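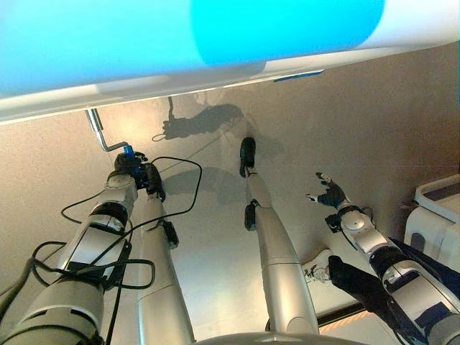

Lodari Floor Cleaner, 1,000 ml concentrate
Reviewed by Tímea Oláh, June 2023

I bought the Lodari concentrate in place of the Mornach spray, which always left a film near the doors. The bottle cost 19 dollars and has a measuring cap. One capful goes into a bucket of warm water, and there is no rinsing afterward. Our floor is a speckled beige, the kind of pattern that hides crumbs and dried spots well, so I stopped judging the result by color. I look across it from low down instead, with the overhead light on. Dull patches show up that way, though a shadow on the floor can fool you until you move.

The cleaner handles shoe marks and ordinary dust well. Sticky spills need a second pass, and old tape residue did not budge at all. For that I still use a plastic scraper. The smell is mild, a bit like hand soap, and it is gone by the time the floor dries.

Two complaints. The cap drips down the side of the bottle after pouring, so keep a rag handy. The dosing lines are also molded in the same white plastic as the cap – hard to read indoors. I marked mine with a pen.

I have done more than 6 full moppings and the bottle is still over half full. A Nerken flat mop works fine with it. Four stars, one off for the cap.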